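Open evening at the Rallside workshop

The Rallside shared workshop opens its doors to the public one evening every August, and I went because it was free and a 20 minute walk. The other reason was a flyer promising "a humanoid that serves drinks," written with the confidence of people who had not yet wired the left arm.

You sign in at a clipboard, pass the wood lathes and a kiln with a towel on it, and arrive at the back bench, home of the Grilum build. Grilum has been going for 38 months. It began as a kit, the Zuvow torso, and has since had most of the Zuvow replaced. The hands are the third pair. The first pair, I was told, are in a drawer and we don't open the drawer.

The task is simple enough to say out loud: take a plastic cup, get it under a spout, work the tap, stop before the tray fills. The builders have split it into 6 stages and were happy to discuss any of them at length. Most of the evening went to stage one, the cup.
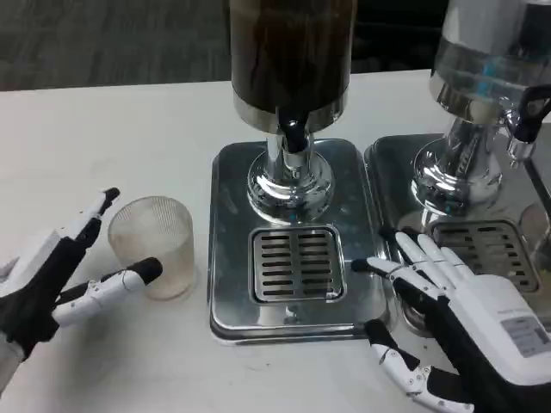
A thin plastic cup, it was explained to me, is a terrible thing to hand a robot. Squeeze too little and it slides, squeeze too much and you own a smaller cup. The fingers get their limits from a table of numbers that somebody retypes between attempts, while everyone else stands back and offers numbers.

I stayed for 3 attempts. I won't score them. There was applause at one point, though I think it was for the laptop reconnecting.

Practical notes: parking is bad, the toilets are past the welding bay, and there's a donation jar that leans toward new motors. I drank tap water, poured by me. They're at it most evenings after seven if you want to go and offer a number.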